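Talks & Workshops | Speaker Notes | Food & Home

Home Talks Speakers Library Contact

Print this page | E-mail to a friend

Cooking for a Crowd When You Only Know How to Cook for Two
Speaker notes, Edmund Górecki
Flundov community kitchen evenings, August

Start before the slides go up. Ask who has cooked for more than 17 people at once. Then ask who would do it again! Wait for the laugh, leave the hands up a second, carry on.

My own first go was a cousin's party in Skivon. I took my lentil soup, which feeds two, and multiplied everything by thirty. Sixty portions, simple math, and it was terrible. Far too salty, far too much cumin, and so thin you could have watered plants with it. I still think about that soup. (Pause. Drink water.)

So tonight is about what goes wrong when recipes grow, and I love this subject, so please stop me if I start going too fast.

First part: salt and spice. Don't multiply them straight across. Put in half to two-thirds of what the math says, cook, taste, add. Chili and clove are the worst offenders. Bay leaves too, people forget bay leaves.

Second part: liquid. A wide home pan loses a lot of water while it simmers, and a tall stockpot loses much less for its size. Hold back a quarter of your stock and pour it in near the end if the pot wants it. Tell the rice story if there's time, skip it if we started late.

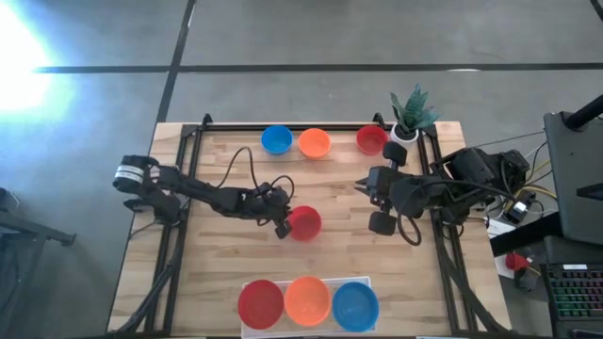
Third part: time. Everybody underestimates this one. Onions that take ten minutes at home can take forty in a big pot, because they steam each other before they brown. Do them in batches, or spread them on trays in the oven with oil and a good pinch of salt and go chop something else. Oven onions changed my life, and I will happily say so in front of strangers.

Ask the room: how long does a full stockpot take to come to a boil? Take three or four guesses. It is always longer than the longest guess. Put it on before you think you need it, with the lid on.

Next, setting up. Measure everything before you light a burner. Group it by when it goes in, so the first lot is closest to the stove and the garnish is farthest away. Write the order on a card and tape it to the cupboard at eye level. At the Kwon Street lunch we had four good cooks and no card, and the potatoes got salted by three of them.

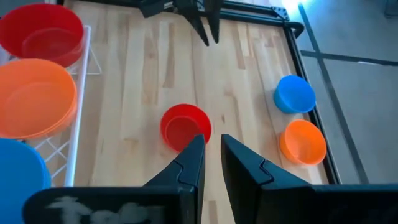 Now the fun part, serving! Work out the ladle. Fill a soup plate at home the way you'd like to be served, then measure how much you put in. Mine comes to two ladles. Multiply that by your guests and you know how big a pot you need, and you know it a week ahead, while there's still somebody to borrow one from.

Bread: two slices each, and extra if there are teenagers. Salad: people take less than you expect if it's at the end of the table and much more if it's at the start. Put it at the start.

Leftovers. Shallow trays, into the fridge fast. A deep pot stays warm in the middle for hours and that's how people get sick. Slow down here and say it twice.

Finish with the Flakard supper, 200 people, one kitchen, the same lentil soup. Read out the new recipe with the smaller cumin. Questions after that, and remind them the handout has the ladle chart on the back.

Print this page | E-mail to a friend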